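Call for participants: people willing to fall out with a robot simulator
Plumum practice kit, home and small workshop trial 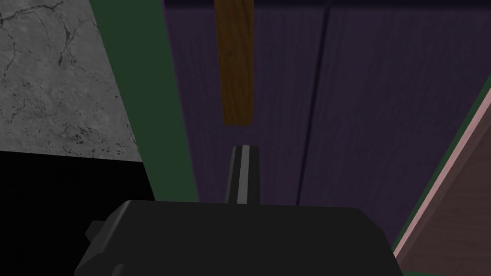 We are looking for 27 people to use Plumum for the best part of a month and then tell us what is wrong with it. Experience of being annoyed by software is an advantage. Experience of robots is optional.

Plumum is a practice package for anyone who wants to learn to drive a robot arm without buying one, insuring one or explaining to a landlord what happened to the plaster. You get a desktop program, a hand controller and a workbook. The arm lives in the program and so do the things it bumps into. You steer the gripper around a set of rendered workspaces, and the gripper's own view is the one you will spend most of your time in. It takes some getting used to. Most of our testers spent the first evening going left when they meant right, and two of them now do it in the car.

Who is behind it

Milar makes the software. Ramanauskas builds the controller, in a shed with better heating than our office. The Fandura makerspace is lending us its back room for the opening session and has asked that we mention the parking, which is bad.

What you would be doing

The workbook has short exercises on approaching, lining up, touching lightly and backing away. Colours and surface textures get reshuffled between attempts. You may think the results are ugly. Several of us do too, and the person who chose the colour range has heard about it. The reshuffling is there so you learn the shape of the job and don't simply memorise the decor.

Expect three or four sittings a week of under an hour each. After each one there is a form. The form is longer than we would like, and a shorter form is one of the things you are welcome to demand.

At the end there is a phone interview. We will ask what you liked, mostly to be polite, and then what you didn't.

You will need

- a reasonably recent computer (the program is fussy about old graphics cards, and sulks)
- a desk or table you can leave the controller on
- to be 18 or over
- enough patience to do the same approach again after missing it by a whisker
- an internet connection good enough to send us your session logs

Left-handed people are very welcome. The first controller was designed by right-handers and it shows.

What you get

Each participant who finishes receives $200 and keeps the controller. The full kit will sell for $1098 when it goes on sale, a number we have all practised saying with a straight face. If you drop out partway, we'll pay for the sittings you did and ask for the controller back, postage covered.

What we collect

Session logs, your forms and the interview notes. The program does not use your webcam or microphone. Our last call drew 771 replies, a good share of them asking whether the arm could be taught to make toast. It can't. There is no toast in it.

How to apply

Send us a few lines about yourself, what computer you have and the last gadget you gave up on. No CV, please. We'd like a mix of hobbyists, trades people, teachers and those who only want to see what the fuss is about. The trial starts in April, and we will write to everyone either way, though possibly not quickly.

Comments

gumboot_ray: Does it run on a laptop? Mine has the graphics card of a toaster, speaking of toast.

Milar trial desk: Plenty of laptops are fine. Put the model in your application and we'll check.

pipandco: I did the last round. Good fun once the controller stopped feeling backwards. The form really is that long.

sawdust_ella: Can two of us share one place? We'd argue over the controller but that seems to be what you're after.

Last updated: 2023-02-11

Contact the trial desk | © Milar | Back to top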